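About Cotside

Cotside tests grippers, arms, cameras and controllers for people who have to choose between them. Our customers are mostly packing firms, small food producers and college workshops. They usually come to us with two or three products already on a shortlist and want to know how each one behaves with their own goods.

We started in September with one bench and a borrowed controller, in a single room above a printer's. We now have a larger space on the ground floor of the same building, with a test room, a small workshop for making fingertips and mounts, and a store full of groceries that we are not allowed to eat.

We do not make robots and we do not sell them. Customers pay us a fixed fee for each comparison, and the fee is the same whichever product does best.

What we test

Most of our work is on grippers. A gripper that handles a cardboard box well may be poor with a soft bag, and the maker's data sheet will rarely say so. We keep a set of 93 household and grocery items, chosen because each of them causes some kind of trouble: thin film, round edges, loose contents, shiny print. Every gripper that comes to us is tried on the full set before we move on to the customer's goods.

We also compare arms for reach and repeatability, cameras for how well they cope with glare and poor light, and controllers for delay and ease of setting up. Camera tests are done with the room lights at two levels. If a customer's site has windows near the line, please tell us, as we can add a side lamp.

How a comparison is run

Each product gets the same items, in the same order, from the same start positions. A standard gripper comparison is 630 attempts, and a long one is 1013. Every attempt is filmed and marked as held, slipped or missed. Damage to the packet is recorded separately.

Before any arm is involved, we try the jaws by hand. One of our staff works with the gripper directly and attempts the pick from several angles. It is slower than people expect, and it takes up around 90 minutes for each set of fingers, but it shows quickly whether a fingertip shape is worth mounting. Cameras on the tools and at head height give us close and wide views of the same work.

Soft food bags take up a good part of our time. The film folds under the fingers and the print bends with it, so they are useful for judging both the grip and the camera.
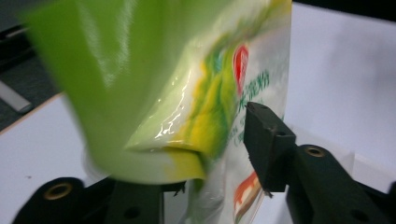
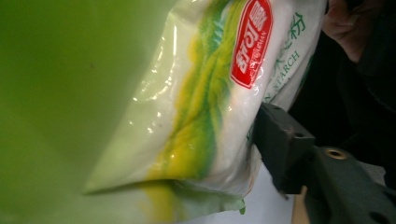
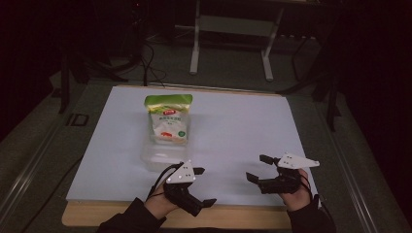
Results are sent as a written report with the films and the raw sheet of attempts. We give the settings we used, including closing force where the controller reports it, so that you can repeat any part of the test on your own bench. Where two products came out too close to separate, the report says so.

Recent work

For Bekalura, we compared two pairs of fingers for bagged dry goods, one straight and one with a shallow curve. The curved pair held better at the corners and worse along the seam, and they ended up ordering both.

For Leclerc, a maker of workshop benches, we looked at where cameras should sit on a shared arm station. The final layout used one camera fewer than the first.

The Celtik controller comparison is our longest job so far and is still open. The first part of the report, on delay, was issued on Saturday, July 9, 2022. The second part covers recovery after a dropped item and is being run again with a newer version of the software.

Visiting and sending items

Visits are by appointment. You are welcome to watch your own tests, but we do not allow visitors into the test room while another customer's products are out.

If you are sending goods, please send at least twice as many as you think we need, in their normal retail packaging. Mark the outer box with your job number. Opened or used packets are thrown away at the end of the job unless you ask for them back in writing.

Grippers and fingers should come with their own fixings and a drawing of the mounting holes. We can make an adapter plate if there is none, and this is charged by the hour.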